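I was already ten minutes into the call before I remembered to hit record, so you'll have to trust me on the first part, which was mostly Edit Bíró telling me to go make myself some tea. She had hers. It was four in the afternoon where she was and she'd been up since five, and she wasn't going to talk to anyone, she said, who didn't have something warm in their hands.

If you've been reading this blog for a while you know I've wanted to talk to her for ages. Edit runs Poteo, a tiny lending library for board games, and she has been at it long enough that people now drive in from two towns over to borrow a game for the weekend. She started with 25 games, all her own, and a notebook. She's at 625 now and still has the notebook!

"I wanted a spreadsheet," she told me. "My nephew made me a beautiful one. I used it for a month and I hated it. With the notebook I can see people's handwriting. I know who was in a hurry."

I asked what gets borrowed the most, expecting one of the big famous boxes. Nope. It's Luvutham, a card game I'd never heard of, where you trade spices and lie to each other about the weather. She has five copies and they're usually all out. "It takes 20 minutes to learn and your grandmother will beat you," she said. "Families love it. Couples, I'm not so sure. I've had couples bring it back early."

We got onto missing pieces, of course, and this is where I could have listened to her all day. Every box gets checked when it comes home. She used to do it alone at night with the radio on, and now a few of the regulars help out in exchange for first pick of the new arrivals. There's a jar of orphans – dice, pawns, tiny wooden sheep – and she says almost anything can be replaced out of the jar if you aren't fussy about color.
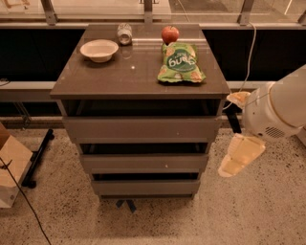 Puzzles are another story. She won't lend anything bigger than 500 pieces anymore, and she got pretty heated about it. "You can't check a thousand pieces. I tried weighing them. I bought a scale! Then somebody returns one with a biscuit in the box and it weighs exactly right."

I laughed so hard I had to put her on mute.

Her own taste runs to long, slow games, the kind with a rule book you could prop a door open with. Her favorite is Plasholm, where you build a harbor town over a whole evening and then the sea takes half of it. She plays it every October with the same three friends and they don't keep score. I told her that sounded kind of sad and she looked at me like I'd said something rude about her mother. "It's the best night of the year. We eat soup. We shout. Why would I need to know who won?"

She does have opinions about fees, too. Borrowing is free for two weeks and after that you pay a little, and she's never once chased anybody for it. "They're embarrassed enough. They leave the box on my step and run." The longest anyone has kept a game is three years. That was a copy of Alipour, the one with the caravans, and it came back with a new set of rules written in pencil inside the lid. She tried them out and she likes them better than the real ones, so that's how everyone at Poteo plays it now.

I wanted to know if she ever thinks about getting a bigger place. She's in two rooms behind a shoe repair shop and the shelves go right up to the ceiling. She thought about that one for a while.

"I'd have more games and I'd know fewer of them," she said. "Right now if you tell me there are four of you, one is nine years old and one is tired, I can walk straight to the shelf."

So I tested her. I said two adults, one very competitive teenager, and a dog who eats cards. She didn't even blink. "Something with tiles. Heavy ones. And feed the dog first."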